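Rules for people reaching in while an arm is working in a home kitchen?

Iulian Bălan

Hi all, I'm writing house rules for our little robotics club and I've hit a snag. We work in a member's kitchen, mostly on drawers and cupboards, and the eight of us can't agree on when a person is allowed to put a hand in. Some say pausing the program is plenty. I say e-stop every single time, but then we lose ages restarting. What do you lot do?

Brândușa Surdu

Ooh, we argued over this for most of January! Where we landed at Breltero is that pause doesn't count as stopped. A paused arm still has power and one stray click sets it off again. So it's a protective stop, the person reaching in holds the pendant, and they say "hands in" and "hands out" loud enough for the whole room.

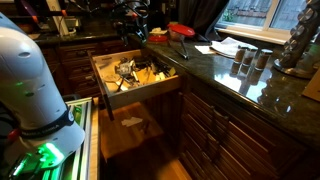

The other thing I'd put in writing is what's allowed in the drawer. Graters, slicers and knives are my big worry, because the speed limit you've picked assumes a blunt gripper and it's a different story once the gripper is holding a blade. We take the sharp stuff out before the first run and only put it back if the task really needs it. Glass jars go well back from the working side, and whoever opens a low cupboard shuts it again before anybody walks past (I have the shin to prove it).

Have a read of ISO 10218 and ISO/TS 15066 too. They're written for industrial robots, so you'll be borrowing the thinking, but the parts on risk assessment are well worth your evening.

Didier Leclerc

Just go slow, mate. We've done 173 runs at low speed and never had a drama.

Aurel Dumitrescu

Slow is good but I wouldn't stop there, Didier! A slow arm can still pin your fingers against the edge of a drawer. I'd add one line to Brândușa's list: do the risk assessment again whenever you change the gripper or shift the base. Ours is 16 lines on one sheet of paper, taped inside the pantry door, and everyone initials it before we power up.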